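**Skelora Oral Health Study: call for participants**

The Skelora Centre for Community Dentistry invites adults to take part in a study of daily tooth brushing and gum sensitivity. Recruitment opens in August and closes when all places have been filled.

## Purpose of the study

Sensitive gums are a common complaint among adults, yet little is known about how the condition changes over the course of an ordinary year. The study will record brushing habits, diet and reported discomfort over 48 weeks. The findings will be used to improve the advice given to patients at the Centre's clinics.

## Who may apply

Applicants must:

- be aged 50 or over;
- have at least ten natural teeth;
- be able to attend the Figueroa Building for four appointments;
- be able to complete a short written diary in English, with help if required.

Persons who are receiving orthodontic treatment, or who have had gum surgery in the past year, cannot be accepted. Applicants who take blood-thinning medicine should say so on the form. They may still be eligible, subject to the advice of the study dentist.

## What is involved

At the first appointment, a dentist will examine the teeth and gums and the participant will complete a questionnaire. This visit takes up to 90 minutes. The three later visits are shorter. Between visits, participants are asked to brush twice a day and to fill in the diary once a week. They should continue to see their own dentist as usual.

No new medicine or treatment is being tested. The examination may cause brief discomfort, and participants may ask for it to be stopped at any point.

## Payment and expenses

Participants will receive £30 for each appointment attended. Bus and rail fares will be repaid on production of a ticket or receipt. Parking is available behind the building, but spaces cannot be reserved.

## Confidentiality

Diaries and clinical records will be stored under a participant number. Names and addresses will be held separately and will not appear in any report. A participant may withdraw at any time without giving a reason, and doing so will not affect any care received from the Centre.

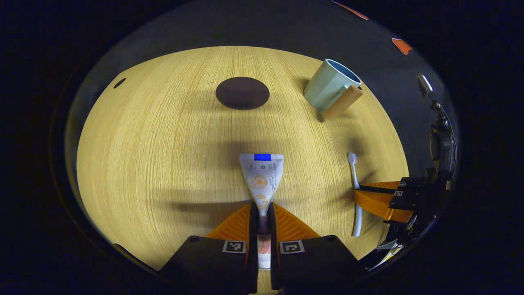
*A tube of toothpaste, white with orange flower-like graphics.*

## How to apply

Application forms may be collected from the reception desk or requested by telephone on extension 1731. Completed forms should be returned to Bronisława Stępień, Study Co-ordinator, Figueroa Building, marked "Oral Health Study". Questions of a clinical nature should be addressed to the study dentist, Telmo Ibarra.

Applicants will receive a written reply whether or not a place can be offered.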